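Felleo erweitert Tablettsystem für Gemeinschaftsverpflegung

Neues Format mit erhöhtem Rand ab Juni lieferbar

Der Ausstatter Felleo ergänzt sein Programm für Kantinen und Pflegeeinrichtungen um ein rechteckiges Serviertablett mit abgerundeten Ecken. Das Modell Odus 8 ist in Beige mit dunkler abgesetztem Rand erhältlich und für die Portionierung am Einzelplatz vorgesehen. Teller, Schale und Besteck werden in fester Reihenfolge aufgesetzt.

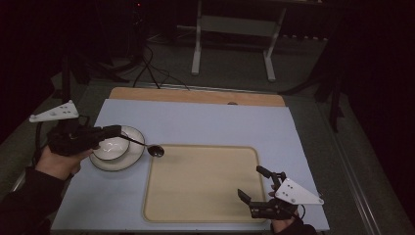 Die Tragfläche ist eben ausgeführt und kommt ohne Unterteilung aus. Nach Angaben des Herstellers lassen sich bis zu 84 Tabletts je Transportwagen einstellen. Die Auslieferung erfolgt in Gebinden zu acht Stück unter der Artikelnummer 349.

„In den Ausgabeküchen wird mit sehr unterschiedlichem Geschirr gearbeitet. Der Rand musste deshalb niedrig bleiben, damit auch große Teller plan aufliegen“, erklärt Leonilde Bettencourt, Produktleitung bei Felleo.

Passendes Geschirr, darunter runde Teller und Schalen in Weiß mit dunklem Rand, führt das Unternehmen in der Serie Detano. Den Vertrieb in den Benelux-Ländern übernimmt der Großhändler Van den Broek. Maßblätter und Reinigungshinweise werden auf Anfrage zugesandt.

Pressekontakt:
Felleo, Unternehmenskommunikation
Florêncio Lobo
Durchwahl 802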